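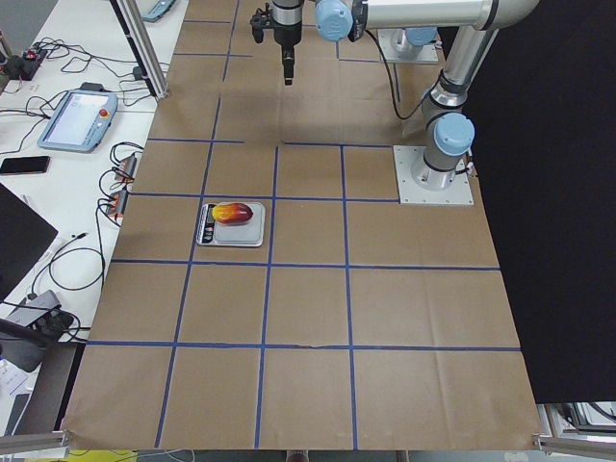
Reading time: 2 minutes

How to measure perforations on used stamps

Perforation gauge is the number of holes in a length of two centimeters. Two stamps with the same design and color can belong to different printings, and the gauge is often the quickest way to separate them.

You will need a gauge, a pair of stamp tongs, a dark mat and a good lamp. I use a clear plastic Plirton gauge with sloping lines. Metal ones with printed dots also work, but you can't lay them over a stamp that is still on its envelope.

1. Soak and dry the stamp first if it is off cover. Leave it under a book overnight. A curled stamp reads wrong.

2. Lay the stamp face up on the mat with the top edge level.

3. Place the gauge over it and slide it up or down until the lines run through the center of every tooth along the edge. Check both ends of the row. If the left end matches and the right end has drifted, keep sliding.

4. Read the number on the scale and write it down to the nearest quarter.

5. Turn the stamp and do the same for one of the sides. Top and side are often different. The top is always given first, so 14 x 13½ means 14 across and 13½ down.

6. Measure the other two edges if the stamp matters. Reperforated stamps usually give themselves away here - one edge is too straight, or the holes are a little too clean.

Paper shrinks after soaking, mostly in one direction, so a small difference from the catalog figure is normal. I allow a quarter. Fotini Alexiou, who taught me to do this, allows less than that and measures everything twice.

Short rows are hard to read. On small coil stamps I measure a strip of three or more when I have one.

For a large lot, sort by design first and gauge second. I worked through almost 3000 common definitives this way and set aside 9 for a closer look at the watermark. Keep those in separate glassine envelopes with the reading penciled on the flap before the stamp goes in.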